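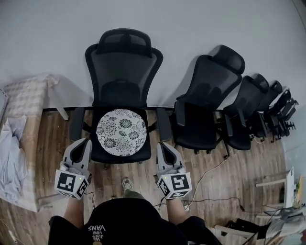

2024-03-29

Chair day! Moved the mesh ones back against the gray wall, and I'm trying the round flowered cushion on one before we buy more. Jolán says it slides when you sit down hard — I want to see for myself, so it stays on until July unless someone complains. Merike found a set of 4 from Zoder, plain ones, but I like the flowers. Still to do: check the armrest screws and ask Huanca what they charge for spare casters.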